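October, notebook, Mardale room

Second round with the book set. Task as written: books go from the table into the burlap gift bag, spine down, covers all facing the same way. The herringbone wall stays as the backdrop, no change from the first round.

Books are the thick navy hardbacks with cream page edges. Weight is fine for the bag, but the covers are slick and the page block shifts a little when a book is held by the covers alone. Holding lower on the block helps. Stock came through Pasgate; spare copies are on the shelf under the window, still shrink-wrapped. Leave them wrapped until the current set shows wear at the corners. 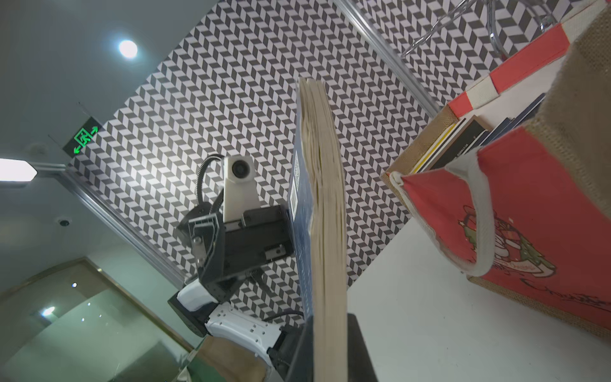 Labels: keep the QR code on the cover, upper part, clear of the small vertical text. Two labels on the spare set had started to lift at one corner. Replaced both, pressed flat with a bone folder, left under weight for 90 minutes. Old adhesive comes off with a dry eraser. Do not use the Otell cleaner on the covers, it leaves a dull patch.

Bag: jute is stiff at the seams and soft in the middle of the panel, so the mouth closes up between books. Folding the top edge out by nearly 2 cm keeps it open. Lint from the weave collects on the table. Wipe down between runs.

Start layout is an overlapping pile, bag on the far side of the table. Squared stacks were too easy and did not match how people leave books lying.
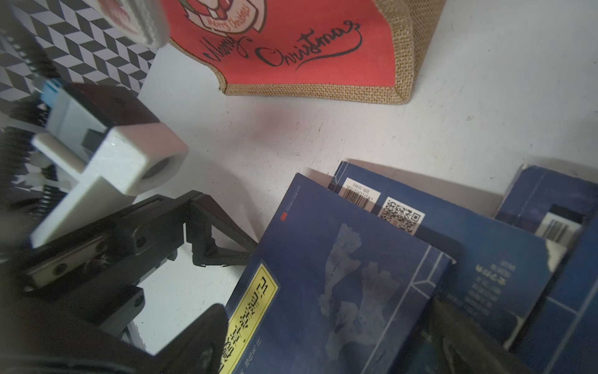 Nine layouts listed for the pile, all drawn on the sheet taped inside the cabinet door. Layout 4 has the top book overhanging the table edge and should be dropped or redrawn. The white top reflects the red panel of the bag. Heo asked for a matte mat; one is on order, size to be checked against the table before it is cut.

To do:
redraw layout 4
second bag, same size, plain panel
new lint roller
note cover wear after each session, corners first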